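26 Oct 2025 – prenatal strength class, planning notes

Went through the September feedback cards this morning before writing the next block. Eleven people came through the class that month, most of them in the second trimester. Main complaints: too much time getting up and down off the floor, and the warm-up drags. Both fair.

Changes for the next block, which runs 8 weeks:

Warm-up cut to a march in place, hip circles, cat-cow on hands and knees, then straight into the standing work. Floor work all goes at the end now, so people get down once and stay down until the cool-down.

Squats to a bench stay in. Last block I had everyone holding a weight at the chest and by week five several of them said it was awkward over the bump. Switching to two light dumbbells at the sides. Same total load, easier to hold.

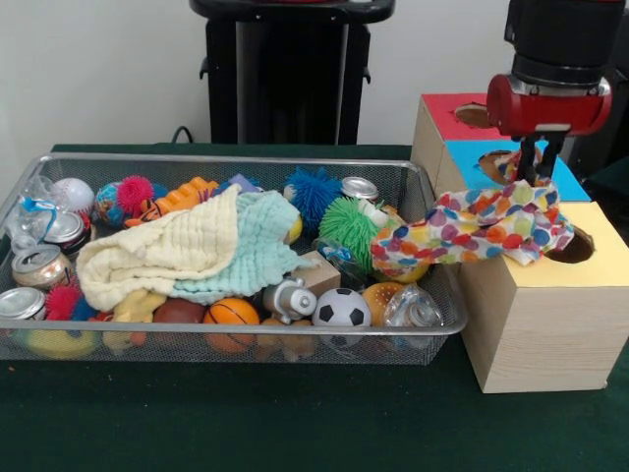 Rows on the cable machine were the best-liked exercise on the cards. Keeping those, two sets, pause at the end of each rep. The Osalell bands are fine as a backup if the machine is busy, but the thin one has lost its stretch and should go in the trash. Ordered two replacements from Vosari. They quoted roughly two weeks.

Dropping the side plank for now. Too many people had shoulder trouble with it and I don't think I taught it well. Trying a standing band press in its place, feet hip width, slow out and slow back. I tested it on myself after lunch and it works the middle more than I expected, even with the light band. Need to watch that people don't lean back into it as they tire.

Walking finisher: one lap of the long hallway and back is 400 feet. Two of those with a suitcase carry, changing hands at the turn. Anyone who feels pressure low down does it without the weight. Worth saying that at the start of every class, also to the regulars.

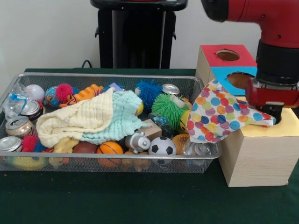
Do we need to keep heart rate under a fixed number?
We're going by the talk test. If someone can speak in full sentences while working, the pace is fine, and if she can't, she slows down until she can. Anyone whose doctor or midwife has given her a limit follows that limit.

Yetunde Fashola is covering the evening group while I'm away and asked for the stop list in writing. It's the one on the intake form: bleeding, fluid leaking, chest pain, dizziness, regular painful contractions, calf pain or swelling, short of breath before starting. Any of those, she stops and calls her provider. I taped a copy inside the cupboard door as well.

The room was warm again, even with both windows open. Moved the fan from the Iyamu studio and will leave it there until they want it back. Water jug gets filled before class, and people drink between sets without waiting for me to call it.
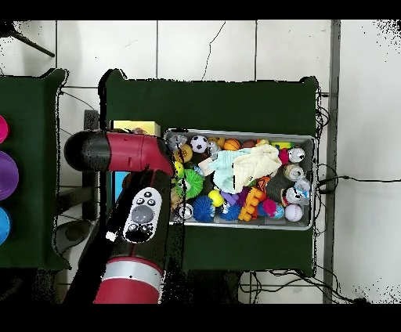

Red-and-black arm at the tray of toys, green table.

Still open:

The Hovum mats are too thin for kneeling. Folding them double helps the knees but they slide on the wood. Try a towel underneath before spending money.

Postnatal people keep asking if they can come back to this class. I'd like a separate slot, starting with breathing and pelvic floor work, and only after they've been cleared. No space in the schedule before the end of this block. Ask Yetunde if she would take it.

Week one sheet is printed. Week two still needs the band press written in.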